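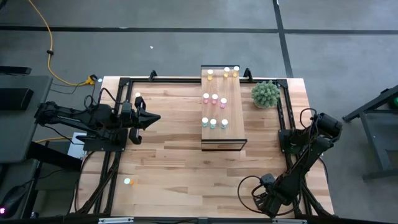

Sorting seeds by color is the trick that finally got my spring sowing under control, and I can't recommend it enough! I used to write every variety on a little tag, and by week three half the tags had faded and I was guessing at seedlings. Now each crop gets a color and each color gets its own row. Three yellow cups, three pink, three pale teal, all up on a wooden platform on the table, and I can tell what's what from across the room. Yellow is peppers, pink is tomatoes, teal is anything leafy.

What you need

Small cups in as many colors as you have crops
A nail for making drainage holes
Seed-starting mix (I use Kostia, the fine one)
A notebook

How to do it

Write your color key on the first page of the notebook before you open a single seed packet. I skipped this once and ended up with 40 mystery plants.

Poke two or three holes in the bottom of each cup. Dampen the mix in a bucket until it holds together when you squeeze it, then fill the cups loosely and tap them down.

Sow two seeds per cup. Peppers and tomatoes go a quarter inch deep, and lettuce barely gets covered at all (it likes the light). Mist the top and lay plastic wrap over it.

Keep everything somewhere warm. Peppers are slow, so give them two full weeks before you give up on them. Take the wrap off as soon as you see green!

Once the first true leaves are out, snip the weaker seedling with scissors. Pulling it can tear up the roots of the one you're keeping.

My Ruddock peppers always get the row closest to the heater, and I start those in February. Tomatoes can wait until the middle of March. Lettuce you can sow again every couple of weeks, using the same cups after a good scrub in hot soapy water.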